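Gosero files patent for message drafts that follow the user between devices

September 13, 2022

Software firm Gosero has applied for a patent on a way of moving half-written messages from one device to another, according to papers made public in August.

The filing describes a system that saves a draft as it is typed and offers it on the user's other devices when they come within range. A small marker next to the contact's name would show that a reply has been started elsewhere — on a tablet, say, or a work laptop.
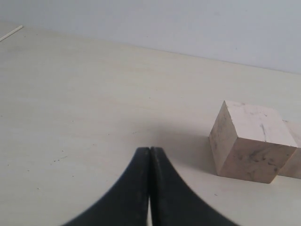

Black gripper fingers over a flat tabletop.

Under the proposal, drafts would be held for 40 minutes by default and then removed. Users could turn the feature off for single contacts or for whole groups. Group chats with more than 100 members would be left out altogether.

The application also covers what happens when the same reply is edited in two places. The newer version would be shown first, with the older one kept behind a tap until the message is sent. Drafts would be locked on the device and opened only after a passcode or fingerprint check. 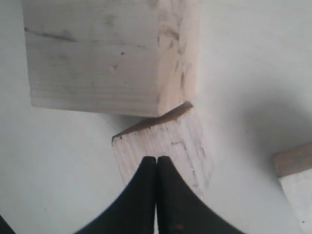
A block of pale, unfinished pine on a white surface.

Gosero makes the Onelby messaging app, which is sold to businesses and runs on phones and desktop computers. The current version can already share sent messages between devices, but drafts stay where they were written.

The filing contains 19 claims and names Conwood, a Gosero subsidiary, as the applicant. Gosero has not said whether the feature will be added to Onelby.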